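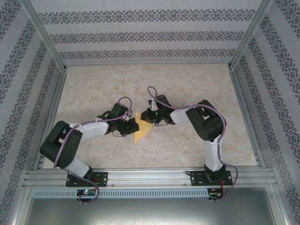

図4.1　向かい合う二つのグリッパと、その間に置かれた黄色い対象物

第4章　手本を集める

前の章では、ロボットの腕を人が直接に動かす方法、つまり遠隔操作の仕組みを学びました。この章では、その操作を記録して、学習するシステムに与えるための手本にすることを学びます。手本は、英語の文献では demonstration と書かれます。日本語では「実演」や「教示」と訳されることもありますが、本書では「手本」という言葉に統一します。

学習の方法についての本はたくさんあります。しかし、手本をどのように集めるかについては、多くの本が数行しか書いていません。筆者は、Homikという記録プログラムを使う演習を担当しています。そこで学生が時間を使うのは、学習の計算よりも、その前の収集の段階です。腕の動かし方が決まらない、記録の始まりが揃わない、失敗した記録を消すかどうか迷う、という相談をよく受けます。この章は、そのような相談に答えるつもりで書きました。

この章を読む前に、第2章の座標系の説明と、第3章3.4節の時刻合わせの説明をもう一度見てください。特に時刻合わせは、4.5節で必要になります。

4.1　一つの手本には何が入っているか

一つの手本は、作業の初めから終わりまでの一続きの記録です。本書ではこれを「エピソード」と呼びます。一つのエピソードの中には、次のようなものが入っています。

関節の角度の列
グリッパの開き具合の列
固定カメラの画像の列
手先のカメラの画像の列
操作する人が送った指令の列
作業の名前と、結果についての短い注記

初めて学ぶ人は、関節の角度と指令を同じものだと考えることが多いようです。この二つは違います。指令は「ここへ行きなさい」という値で、角度は「いまここにいる」という値です。腕が物に当たっているとき、この二つの差は大きくなります。物をはさむ作業では、グリッパの指令は最後まで閉じる値になっていても、測定された開きは物の厚さのところで止まります。この差の中に、物に触れているという情報が入っています。ですから、どちらか一方だけを保存することは勧めません。

注記は短くてかまいませんが、書く言葉を先に決めておく必要があります。ある人が「成功」と書き、別の人が「OK」と書き、三人目が「だいたい成功」と書くと、後で検索することができません。Homikでは注記の欄に自由に文字を書くことができますが、演習では「成功」「やり直しあり」「中止」の三つの言葉だけを使うことにしています。迷ったときは、「やり直しあり」を選んで、その後ろに理由を一文で書きます。

4.2　二つの視点

作業の全体を見るには、固定カメラが便利です。腕の姿勢と対象物の位置の関係が一枚の画像に入ります。図4.1では、両方のグリッパと黄色い対象物の関係がわかります。一方で、指の先が対象物に触れているのかどうかを、この距離の画像から判断するのは難しいことです。グリッパの本体が、いちばん見たい場所を隠してしまうことがあるためです。

手先のカメラは、その反対の性質を持っています。腕が動くとカメラも一緒に動きますので、背景はいつも変わります。部屋のどこにいるかを知るには向いていません。しかし、指と対象物の間のことは、近くからよく見えます。
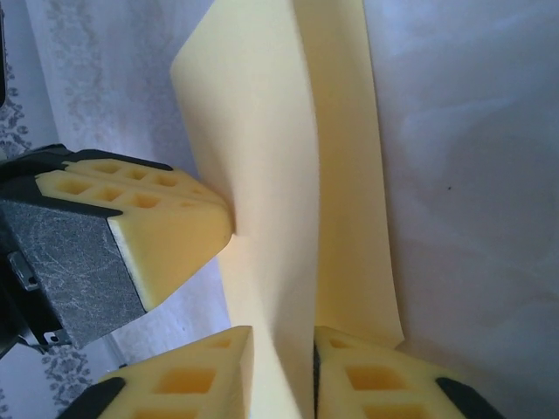
図4.2　手先のカメラの画像。指のパッドの先が黄色いシートを押している

図4.2のような画像では、シートの折り目や、パッドが触れた所の小さなくぼみを読み取ることができます。ただし、注意することが一つあります。パッドとシートの色が近いので、境界は主に影によって見えています。照明を変えると、この影も変わります。収集の途中で照明の位置を動かした場合は、必ずその時点のエピソード番号を書き残してください。筆者の演習では、照明を変えたことを書かなかったために、どこから影の向きが違うのかを画像を一枚ずつ見て探したことがあります。この作業は昼に始めて、午後九時までかかりました。

背景についても同じことが言えます。模様のある壁紙や布は、見た目のためだけに選ぶものではありません。背景がいつも同じ無地であると、学習したモデルは、別の部屋に持って行ったときに弱くなることがあります。反対に、背景を毎回変えると、少ない手本では学習が安定しません。どの程度まで変えるかは、目的によって決めます。本章の課題では、一つの背景について手本を集め終わってから、次の背景に移ります。

二つの視点を使うときは、画像の時刻が合っていることを確かめてください。確かめる方法は簡単です。グリッパを一度だけ速く閉じて、両方の画像の列で、閉じ終わった時刻を比べます。この動作は、収集の初めに一回、休憩の後に一回行います。差が大きいときは、3.4節に戻って設定を直します。

4.3　作業の範囲を決める

収集を始める前に、何ができれば「作業が終わった」と言えるのかを文章で書きます。口で相談しただけでは足りません。例として、Grurton課題の文章を示します。Grurton課題とは、本書の演習で使う、両腕で一つのシートを扱う作業の名前です。

「開始のとき、シートは床の中央の決められた範囲に置かれている。両腕は開始姿勢にある。終了のとき、シートは二つに折られ、折られたまま床に置かれている。どちらのグリッパもシートに触れていない。」

この文章の最後の一文は、初めの版にはありませんでした。そのため、操作する人によって、シートをはさんだまま記録を止める人と、離してから止める人がいました。学習したモデルは、最後の場面で指を少し開き、また閉じるという動作を繰り返しました。手本の中に二種類の終わり方が混ざっていたことが、この動作の主な原因だと筆者は考えています。文章を直してから取り直した手本では、この繰り返しは見られなくなりました。

開始の状態についても、同じように注意が必要です。シートの向きをいつも同じにすると、操作は楽になりますが、モデルはその向きしか知りません。演習では、シートの向きと位置を書いた表を先に作り、その順番に置きます。人が「適当に」置くと、自分では気がつかないうちに、扱いやすい向きばかりを選ぶからです。表は紙に印刷して、終わった行に線を引いていくのがよいと思います。画面の上の表は、両手が操作に使われているときには見にくいものです。

4.4　いくつ集めればよいか

学生から最も多く受ける質問は、手本の数についての質問です。残念ながら、どの作業にも使える答えはありません。ここでは、一つの場合の経過を書きます。

Rajanと名付けた収集では、初めの計画は200エピソードでした。この数で一度学習を行い、うまくいかない置き方を調べました。シートの角が右の腕に近い場合に、失敗が集まっていました。そこで、その置き方だけを追加しました。最後に残ったのは253エピソードです。記録した数はこれより多く、ほぼ300になりましたが、残りは「中止」の注記が付いたもの、または画像が途中で抜けたものでした。

この経過から、読者に見てほしい点があります。追加した手本は、全部の置き方について平均に増やしたものではありません。失敗の多い所を見てから、その所に増やしました。もし最初から大きな数を決めて、調べることをせずに集めていたら、同じ時間で集めた手本の多くは、すでにできる置き方のものになっていたでしょう。

一度に続けて集める時間にも限度があります。操作する人が疲れると、動きは遅くなり、小さな止まりが増えます。この止まりも、手本の一部として学習されます。演習では、2時間続けたら必ず交代することにしています。交代した人は、すぐに記録を始めないで、まず練習として何回か同じ作業を行います。練習の分は保存しません。
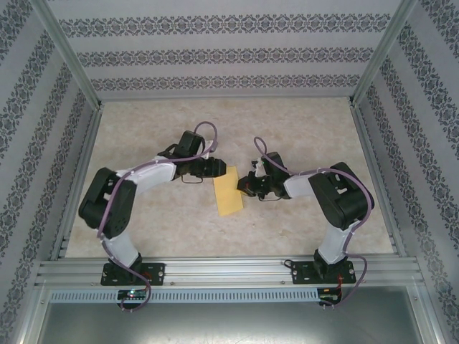
草稿を読んだ受講者の一人からは、やり直しのあるエピソードを全部捨てるのはもったいないのではないか、という意見が寄せられました。腕が対象物をつかみ損ねて、もう一度つかむところこそ、モデルに見せたい部分である、という考えです。同じ受講者はさらに、上手な人だけの手本で学習したモデルは、少しずれただけで何もできなくなった、と書いていました。

この意見は正しいところが多いと思います。上手な手本だけを集めると、手本の中には、ずれた状態からの戻り方が入りません。モデルは実行のときに必ず少しずれますから、そのとき参考にする手本がないことになります。Rajanの収集でも、「やり直しあり」の注記が付いたものは捨てずに残しました。

ただし、やり直しには二つの種類があります。一つは、つかみ損ねた後に、落ち着いて手を戻し、もう一度近づくものです。もう一つは、操作する人が慌てて、対象物を押したり、反対側の腕にぶつけそうになったりして、偶然に終わりの状態になるものです。後の種類を学習に入れると、モデルは慌てた動きも覚えます。両方に「やり直しあり」と書いてあると区別ができませんので、4.1節で述べた理由の一文が役に立ちます。「右手がつかみ損ね、開始の高さに戻って再度」と書いてあれば、後で読む人は画像を開かなくても選ぶことができます。

戻り方を手本に入れるために、わざとずれた状態から記録を始める方法もあります。この場合は、ずれた状態にするまでの動きを記録に含めないことが大切です。含めてしまうと、モデルは、ずれることも作業の一部であると学習します。腕を先にずれた位置に動かし、完全に止めてから、記録の開始ボタンを押してください。

4.5　記録の前の点検

最後に、記録の前に行う点検について説明します。Grokum形式で保存する場合も、Homikの標準の形式で保存する場合も、内容は同じです。

ケーブルが腕の動く範囲で引っ張られないこと
両腕が開始姿勢で止まっていること
すべてのカメラの画像が更新されていること
保存先の名前が今日の作業の名前になっていること
置き方の表の、次の行がわかっていること

三番目の項目は、画像が映っているかどうかではなく、更新されているかどうかです。カメラの接続が切れたとき、プログラムによっては最後の一枚を表示し続けます。画面を見ただけでは正常に見えます。グリッパを少し開閉して、画像の中でも同じように動くことを確かめてください。

ケーブルの点検は、両腕をゆっくりと作業範囲の端まで動かして行います。特に手首を大きく回す作業では、開始姿勢で余裕があっても、回した後に足りなくなることがあります。手首の近くで留めすぎると、ケーブルの力が関節の角度の値にも影響します。測った角度と指令の差が、何も持っていないのに大きい場合は、まずケーブルを見てください。

点検が終わったら、置き方の表の最初の行から記録を始めます。最初のエピソードは、保存した後にすぐ再生して、画像、角度、指令の列の長さが一致していることを確認してください。一致していない場合の調べ方は、次の4.6節で扱います。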